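From the Toy and Tea Table

Thank you, thank you to everyone who brought things along for the January swap! Shirley Rudd and I had hoped for enough to fill one table and ended up with 76 soft toys and some 200 cups, plates and odd saucers, which took us most of an evening to sort (and rather a lot of biscuits, I'm afraid).

A few of you asked about washing. Plush toys are happiest in an old pillowcase on a cool wash, with the ears pulled gently back into shape afterwards, and please do leave the little tags on, as new owners like to know how to look after them. Mugs only need a good rinse and a look round the rim for chips.

Rahel Hofstetter still has room in her hall for late arrivals, so do knock. Pale colours always go first, pinks and soft blues especially, and I have my own eye on one or two already.

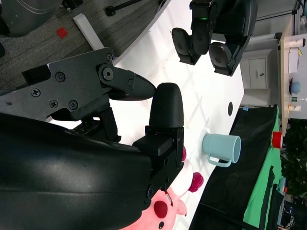
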